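Trodavora
Join us > Open calls > Household panel

Chore judges wanted (patience an advantage)

Trodavora is looking for people who do their own housework to come and watch machines attempt some of it. You will sit on a chair, you will be given coffee, and you will be asked whether what you have just seen would be acceptable in your home. The panel starts in May and we would like to fill it before then.

The question we are paid to answer is whether machines can do household and shop-floor chores yet. The short reply is "some, slowly, and please stand back." The long reply is a report for Rarken, who run stockrooms and would like to know whether to get excited. We have engineers who can say how far a joint turned and how hard a finger pressed. What we lack is somebody who has put away groceries with a toddler on one hip and holds opinions about which way round the toilet paper goes.

What you would be judging

Mostly shelves. Filling them, emptying them, tidying them after somebody else has been at them. A typical task has two arms, one small rack and a few paper rolls and soft packages that have to end up on the right level, facing a sensible direction, in the shape they were bought in. You could do it while talking on the phone. Our arms cannot talk on the phone, and they still need the concentration.

Later in the program there is folding (dish towels first, fitted sheets when we are feeling brave) and a week of price labels for the Rarken people. The folding rig is known as Choo, after the noise it makes. The software that plans the moves is called Plumora, and you will hear it blamed for a great deal.

For each attempt you fill in one sheet. There are boxes for "would accept," "would accept from a teenager" and "would do again myself after it left the room." The third box sees heavy use. There is also a blank space for remarks, and we read those first. One of last year's panel wrote only "why is it thinking" on sheet after sheet, and it ended up as a chapter heading.

Who we want

Anyone over 18 who regularly shops for, stocks or cleans a home, a store or a break room. We especially need:

People who have worked retail, in particular nights and restocking
People who live with limited reach or grip and know exactly which shelf is the problem
People who are bad at housework and comfortable saying so
Anyone who has shared a kitchen with strangers

We do not want robotics students on this one. You are lovely but you forgive too much. If you have already decided that the machines are coming for us all, or that they will never manage a sock, you may still apply, provided you can watch the sock before writing it down.

What it involves

Each panel member comes in for 3 sessions of 2 hours, morning or late afternoon. Expect long stretches in which nothing much happens. An arm will go up to a roll, consider it and come back. A person will reset the shelf and it will all begin again. You are welcome to knit. Please don't cheer, as the last panel got rather attached and the scores drifted upward.

You will not be asked to touch the equipment or work near the arms while they are moving. You may be asked to do the same chore yourself at a separate table, at your normal speed, so that we have something to compare against. Former panelists have described this part as "very good for the ego."

We pay $58 per session, at the end of the session, and cover parking or the bus. There is step-free access to the building and the viewing room, and the chairs have backs. If you need a break, a different chair or a larger-print sheet, say so when you apply and it will be there.

What we already know

In the first round we logged nearly 600 attempts at shelf work. The machines were better than we feared at finding things and worse than we hoped at letting go of them. Soft wrapping gives them trouble. So does anything that was somewhere else a moment ago. None of them got bored, which puts them ahead of the staff. Whether any of this adds up to help around the house is the bit we would like you to tell us.

How to apply

Write to Seul-gi Yook, panel coordinator, using the form on this page. Tell us which chore you would hand over tomorrow, which you would never hand over, and the times of day you can manage. A few lines will do. Seul-gi answers everybody, though not on the same day and not before 10 a.m.

No résumé, please. If you send one we will only look for the part about shelves.

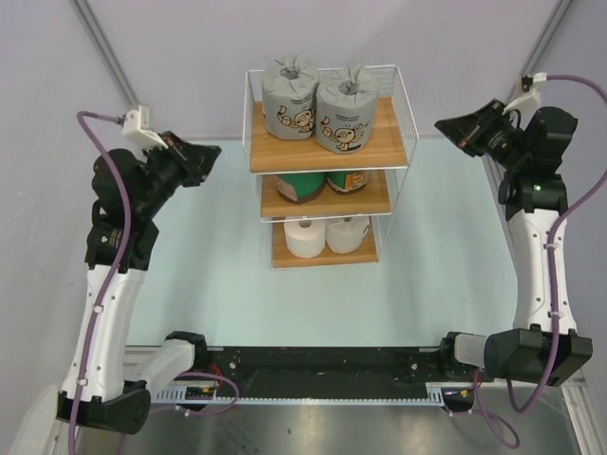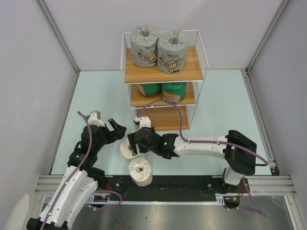 Shelf task, both views: gray rolls on the top board, green packages on the middle one.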